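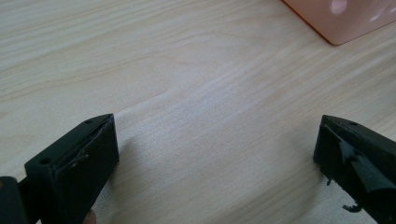
Tralham Library Opens Its Doors Until 10 p.m. With New Evening Program

TRALHAM, 19 September 2023 – Night owls, shift workers and anyone who has ever run up the library steps at two minutes to six, take note. Tralham Public Library is staying open until 10 p.m. two nights a week, and the evenings come with a full calendar of free classes, talks and music.

The program is called Udura, after the creek that runs behind the building, and it grew out of a survey that 3,000 residents filled out in April. Later hours were the top request by a wide margin (a bigger parking lot came second, and we're working on it!).

"People wrote us whole letters in the comment box," said Hanne Hjaltested, director of the library. "One woman works at the hospital and hadn't been inside in six years, because we were always closed by the time she got off. I read that one out loud at our staff meeting, and by the end of the week we had a draft schedule."

The fall calendar lists 13 events. Local folk trio Kamimum plays the opening night in the reading room, with songs from their new album and a few old favorites for singing along. Later evenings bring a beginner's bookbinding class, a homework table for middle schoolers, a seed swap and a talk on the history of the Luo Mill, with maps from the library's own collection that have rarely been out of their drawers.

The children's room will stay open late too, and families are welcome to bring a picnic supper to the covered porch. Hot drinks are free while they last.

All events are free and open to everyone, with or without a library card. The bookbinding class has limited seating, so please sign up at the front desk. Books, movies and tools can be borrowed and returned as usual during the evening hours.

Media contact: Hanne Hjaltested, Director, Tralham Public Library. Interviews and visits during evening hours can be arranged through the front desk.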